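Dredilska Automation Support
Print this ticket | E-mail this ticket

Ticket 628: Work surface and consumables for second two-arm cell, quote review
Status: Open, waiting on requester
Opened: 9/1/24
Requester: Elisa Guerra, Sornerholm site
Assigned: Tsung-han Leung
Copied: Sem Hermans, Nam-gil Oh

Request (Guerra)
We plan to order a second cell in December, same layout as the present one: two arms on a shared front rail, enclosure walls, wrist cameras, one fixed camera. The main hardware is already approved under capital. What I need is a parts list for everything that falls under consumables, limit $1000 for the first order. The Skarketti quote lists the work surface as "standard printed mat, qty 1" and has no line for test phones or phone stands. Please check the quote against what the current cell uses and tell me what is missing. Attachments are from the phone and stand task.

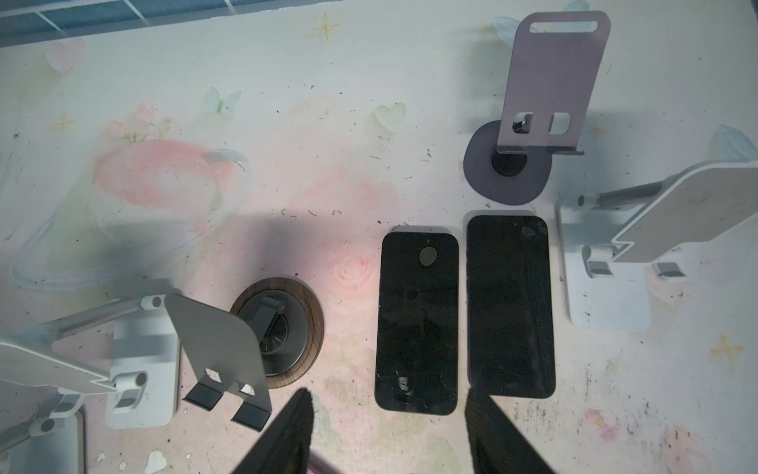
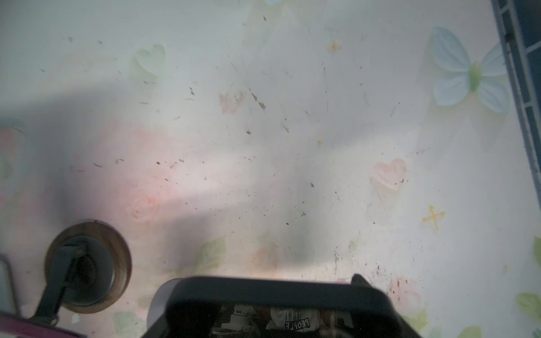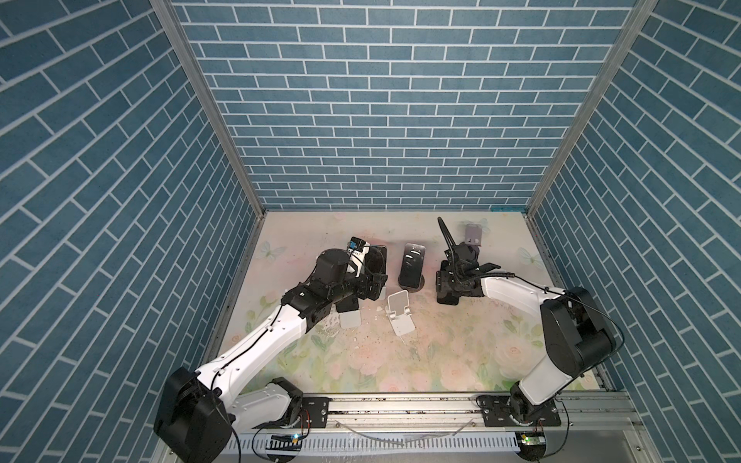 Attachments 1 to 3. Current cell, phone stand task. 1 and 2 from a wrist camera, 3 from the fixed camera.

Log

Leung: Reviewed attachments and quote. Findings by item.

Work surface. Dark specks and crumbs are visible on the mat in all three. The print is also busy at wrist camera range: attachment 2 has a butterfly, hearts and stars in view along with the debris. I can't say from stills whether either one affects grasp detection. Need the detection log from the same run before I recommend a plain mat over a printed one. Hold that line on the quote, do not delete it.

Test phones. The smaller of the two phones in attachment 1 has a cracked lower screen with chips of broken glass around it. The larger one is scuffed and has long scratches. Neither condition is a fault in the cell, but phones are a wear item and should be budgeted as one. Dummy units with a flat glass face would be acceptable for handling work. They are not acceptable if the task includes waking the screen. Please confirm which.

Stands. The task uses mixed types: white folding stands, bent sheet metal, a mauve metal stand on a rounded base, a round pad with a wood-grain ring. If the second cell is meant to repeat the same task, buy matching types from the same source. Folding stands need the most spares in my estimate, due to the hinges. No failure data to support that yet.

Gripper fingers. Quote has one set per arm. Add a spare set, $46 at the Skarketti list price.

Hermans: For the record, the mat was never specified. It does not appear in the Dissanayake acceptance sheet, so there is no part number to match. If the vendor ships "standard printed mat" we have no grounds to return it for having the wrong print. Suggest we write dimensions and surface finish into the purchase order.

Leung: Agreed. Requester to supply inside dimensions of the enclosure floor, measured wall to wall and from the back wall to the rail. Please measure at floor level.

Guerra: Screen wake is not part of the task. Dummy phones are fine. Some real ones will stay in rotation because the graders want scratched glass in the set. Do I need to add cleanup?

Leung: Yes. Add a brush, a small vacuum with a soft nozzle, and a lidded container for glass. Remove any phone with loose chips from rotation. Power down both arms before reaching in. Vacuum the mat between sessions, including the floor at the back corners by the aluminum posts, and wipe the finger pads afterward.

Oh: Checked stock. We hold 5 folding stands, white, unopened. They can go against this order at no charge to the consumables line. No mauve stands in stock and the old supplier page is gone. Elisa, if there is a label under the base please send the text.

Guerra: No label. Will measure it.

Leung: Revised list sent to requester as a spreadsheet. Total is under the limit without the mat. Cable parts left off: the arm cables and the slotted duct under the rail are covered by the capital quote, confirmed with Dong-hyun Lim.

Open items
- Detection log from the run in the attachments (Guerra)
- Enclosure floor dimensions (Guerra)
- Mat finish, plain or printed (Leung, after log)
- Mauve stand: base diameter, height, slot width (Guerra)
- PO wording for work surface (Hermans)

Next review when the log arrives. Quote stays valid through December.

Shares: 0 | Comments: 8
Contact support | Copyright Dredilska Automation | Back to top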